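Modstead Ledger
Cash forecasting for finance teams who have outgrown the spreadsheet, and know it

Every company has a cash forecast. It lives in a workbook called something like "Cash v9 FINAL use this one", and there are two people who understand it, one of whom is on leave. Modstead Ledger replaces the workbook. We can't do much about the leave.

What it does

Modstead pulls balances from your bank accounts each morning before 7am, sets them against what you're owed and what you owe, and shows where you'll stand for the next thirteen weeks. If a big customer always pays eleven days late, it learns that and stops believing their due dates. You probably stopped some time ago.

Group companies can be viewed together or separately. Foreign currency accounts are shown in their own money and in yours, with the rate and the time it was taken printed beside each figure, so the argument about which rate was used can be quite short.

What it doesn't do

It won't move money. Payments stay with your bank, behind whatever card reader and password ritual your bank enjoys. It won't file your tax return either, and it has no opinions about your pension scheme.

Plans

Denness: £289 a month. One company, up to 2000 transactions a month, 2 users. Suits a firm where the finance department is a desk.

Bélanger: priced on request, a phrase we dislike as much as you do. Any number of companies, multiple currencies, approval steps and an audit trail your auditors may even read.

Both plans run month to month. Cancel from the settings page, where the button is the same size as all the others.

Setting up

Most of the work is connecting the banks. Have your account administrator to hand, as the bank will want their permission and then want it again. Old forecasts can be loaded from a spreadsheet of up to 2000 rows; merged cells will be rejected, without malice.

Support

Modstead is made and supported by Lavine. Phones are answered from 8am to 6pm, and the December year-end rush gets longer hours and worse biscuits.
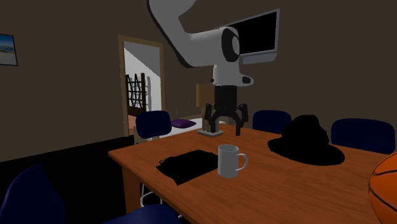 Trial accounts come with a made-up company already loaded, complete with late payers and an alarming tax bill in week nine. Feel free to bankrupt it before connecting your own.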